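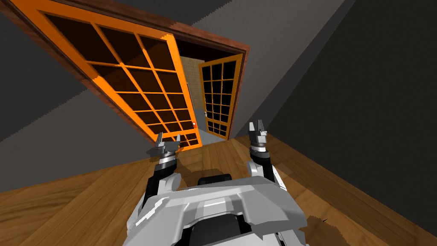 My sister-in-law thinks I should just get a bigger table. She said it over the washing up, after I'd spent most of lunch moaning about our open-plan downstairs, and her point was that a family who can all see each other will get along better, and that if we were getting under each other's feet the furniture was to blame. I dried a pan and said I'd think about it. I have thought about it, for weeks now, and I think she's wrong and I'd like my walls back.

We moved to Devberg in June, into a house where the last owners had knocked everything through. Kitchen, dining room, front room, hall, all one long space with a sofa marooned in the middle of it. I loved it at the viewing! It was a bright morning and there was no one in it but us and the agent, and I stood there picturing big noisy suppers with people wandering about holding glasses. What I didn't picture was a wet evening with the extractor fan going, one child doing the recorder, the other one watching something with explosions in it, and me trying to ring the gas company.

The old place in Grunum had rooms. Small ones, fairly gloomy, and I complained about them for 9 years. You had to go through the dining room to get to the kitchen and the door stuck every winter. But if you were frying onions, the onions stayed where they were. If somebody was in a mood they could go and have it in the front room, and the rest of us would hear the click and know to leave them to it. I hadn't understood how much of our getting on with each other was done by that click.

I do see how we got here. Knocking through gives you light, and light sells houses, and if you've got toddlers it really is handy to be able to see them while you stir something. I'm not going to pretend I didn't enjoy that bit (or that I wouldn't have wanted it when mine were two and four and climbing everything). Toddlers last such a short time, though. Then you've got teenagers, who would like to be seen as little as possible, and quite right too.

And then there's the heating. Our bill for the first cold month here was 80 pounds more than the worst one we ever had in Grunum, and I was still sitting in a blanket. Of course I was. I used to heat one room in the evening and shut the door on it. Now I heat the lot, plus the stairwell, so the landing is lovely and my feet are freezing.

The other thing I miss is having somewhere to put the mess. Guests come and I used to be able to close off the kitchen with every pan I own in the sink and sit down like a civilised person. These days they eat their pudding looking at the roasting tin. I bought a folding screen from Kavia for 59 pounds to hide the worst of it, and it does hide it, if everyone stays seated and the cat keeps off.

So I rang a builder, from Chan, the firm on the ring road that did next door's porch. To put back one stud wall with a proper doorway and a door with glass in it, so we don't lose the afternoon sun, he quoted me 2566 pounds. I went a bit quiet on the phone. It does seem a lot to pay for something the previous people paid to have taken away, and I keep wondering if their wall is in a skip somewhere, or under somebody's patio.

But I'm going to do it, I think. Glass is the right answer for us - you get to see who's in there and they get to not hear you. My husband wants sliding doors, which I'm against. A sliding door never feels shut to me, it feels parked. I want hinges and a handle, and I wouldn't even mind if it stuck a bit in winter.

My sister-in-law, I should say, lives in a Victorian terrace with five doors on the ground floor alone. She's very welcome to swap.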